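Bin picking, part four: clamps, cables and a better drop height

The arm has been running at the shared shop for most of August now, and I finally have enough notes for another post. Part three ended with the bins sliding every time the gripper touched a wall. That is fixed. Some other things are not.

For anyone new: I rent bench space in a workshop called Plomier with Bastien Guillot and Jana Baumgart. We bought a used arm between us and we are trying to get it to pick mixed junk out of one bin and put it in another, then put it all back. The project is called Clakitar, which was Bastien's name for it and has stuck. I do the software and most of the wiring. Jana does anything that has to be square.

Holding the bins down

My first plan was brackets screwed into the bench top. Jana didn't want more holes in it, and we kept changing our minds about where the bins should go. So we used bar clamps at the back corners. They went on in a few minutes and the bins have stayed put through every run since.

The downside is that the clamp handles stick up. I had to add both of them to the collision model as plain boxes, with 119 mm of extra height so the arm stays well clear. Before that, the planner was happy to swing the elbow over the back corner with almost no room. I marked positions on the work surface with blue tape so we can put things back where they were after someone needs the bench.

The cable bundle

This took the most time. The cables and air lines have to get past the wrist and down to the gripper, and they need slack for the last joint to turn. Too little slack and they pull at full rotation. Too much and the loop drags on the rim of the bin.

I tied the bundle at intervals and left one big loop around the wrist housing. I limited the last joint to 200 degrees of travel in software. We lose a few grasp angles that way, but I haven't had to replace a line since the change. Before that I went through two in a week.

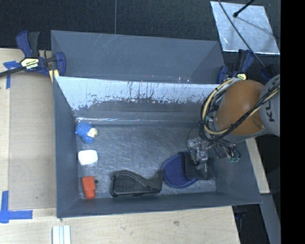

Picking results

I log every attempt to a text file. As of last night there were 2422 attempts in it, and 715 of those were failures. That is all objects together, from the first day with the current gripper.

The hard plastic pieces with a flat side are easy. The bumpy blue toy is worse than I expected, as the grip depends a lot on which way it landed. The worst case is a soft, flat item lying on top of something else. The depth data shows one low lump and the arm goes for the middle of it. Sometimes both things come up together and one drops on the way over.

The gray floor of the bin doesn't help. It is scratched and shiny, and the highlights come through as small spikes in the depth map. I tried a median filter, which removed the spikes and also smoothed away the thin edges of the parts. Rosine Picard, who has the bench by the door, suggested lining the bin with a matte sheet. I will probably try that, but I would like the picker to work on the bare floor too.

Drop height

I had the gripper letting go too high. Objects bounced and ended up against the walls, where the next grasp is harder. I now lower to 40 mm above the highest point under the gripper before release. It costs a little time on each cycle. I haven't compared the wall failures before and after yet, so I can't say how much it helps.

To do

Write the wall approach properly. At the moment, if an object is close to a wall, the code tilts the gripper by a fixed angle and hopes. It should use the slope of the wall, which differs from one side to the other in our setup.

Replace the temporary air fitting.

Move the log off the shop laptop. Bastien nearly wiped it.

The grasp code is still a mess, but if you want the clamp boxes or the joint limits, leave a comment and I'll paste them in.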